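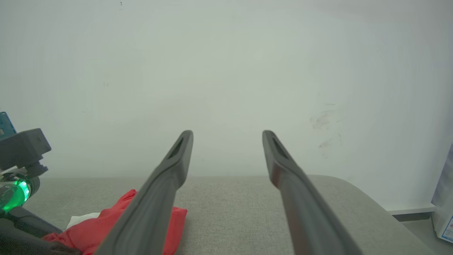 ### 3.2 Finger upkeep on the cloth-handling cell

**Figure 2.** Wrist view of the Altcombe cell: both gripper fingers over the grey upholstered surface, red cloth at lower left.

The supplier, Girent, advises changing the fingers every 35 shifts. We doubt this figure. It comes with no test data, and wear surely depends on what is being picked up. Over 1,879 grasps we logged 127 slips, and Petrenko put most of them down to worn tips. Barroso's recheck was less kind: 10 of the slips she reviewed came straight after a finger change, when the wrist camera had not been realigned. We now check the slots near the tips (Figure 2) and realign before each run. Whether this helps more than new fingers would, our July log cannot show.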